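Mirkano Forum > Grippers and End Effectors > Faults
Topic: Width reading drifts, pads close late on smooth objects

Started 2025-08-18

The fault is in the reported finger width on our hand-held unit. After a run of grasps, the software gives a gap wider than the real one. A policy trained on those numbers then closes late and pushes the object away. Our test object is a computer mouse, picked up and put down on a desk.

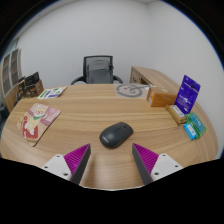

Sewwandi Gunawardena
Test engineer, Derard
Posts: 300

Width is read from the wide-angle camera, by tracking the fingers. Zero is set at start-up with the pads closed. By the end of a session, closed pads no longer read zero. The offset always goes the same way, and a restart with a fresh zero clears it. I have 2,514 grasps logged and the early ones in each session are fine.

What I have ruled out: lens focus, exposure, dropped frames. Firmware is the current release.

-----

salter_bench wrote:
Check the finger mounts before you touch the software. If a screw backs off, the plate turns slightly and the tip moves with it. The tracker reports what it sees. We had the same complaint on the Salter rig and it was mechanical.

-----

tolstack wrote:
Disagree. A loose plate gives scatter in both directions. She has a one-way drift that clears on restart, and a restart does not tighten screws. I would look at how the zero is stored.

-----

salter_bench wrote:
A restart takes a new zero with the plate in its new position. Of course it clears.

-----

Sewwandi Gunawardena wrote:
Both fair. I put a torque driver on all the mount screws this morning. Two on the left plate were under value, the right plate was fine. I reset them and ran 400 grasps on the mouse with no other change.
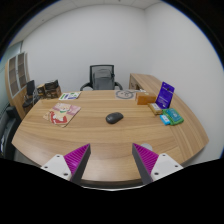

The drift is smaller but still there. The left finger now holds its position to within what I can measure. The right finger accounts for what remains, and it only shows after firm closes. Light closes leave the zero alone.

-----

Janaka_W wrote:
Janaka Wanigasekara here, I maintain the Woldegiorgis fork of the tracker. Firm closes point to the pad. Ribbed pads take a set if they are squeezed hard and often, and the closed position then moves. Swap the pads left to right and repeat. If the drift follows the pad, you have your answer. We change ours at 2,000 grasps whether they look worn or not.

-----

tolstack wrote:
A pad taking a set would let the fingers close further, so the reading should go narrow. Hers goes wide.

-----

Janaka_W wrote:
Depends on the sign convention. In releases before November the offset was subtracted twice on one side. Sewwandi, which calibration file are you loading? The firmware version does not tell you.

-----

Sewwandi Gunawardena wrote:
The calibration file is the old one, copied across when we updated. I had not considered that.

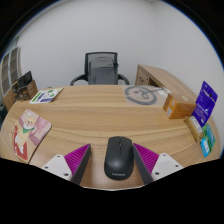

I have generated a new file and swapped the pads as suggested. The remaining drift is now on the left and reads narrow. So the pad is worn, and the file was turning the sign round. Replacement pads are on order. Until they arrive I am taking a new zero every 50 grasps and marking the earlier sessions as suspect.

-----

salter_bench wrote:
And two loose screws.

-----

tolstack wrote:
I withdraw the point about storage. I would still like the software to refuse a calibration file older than the firmware. A wrong width with no warning is a safety matter once the same file goes on a powered arm.

-----

Janaka_W wrote:
A warning, yes. A refusal would lock out people with old rigs. I have opened a ticket, please argue it there.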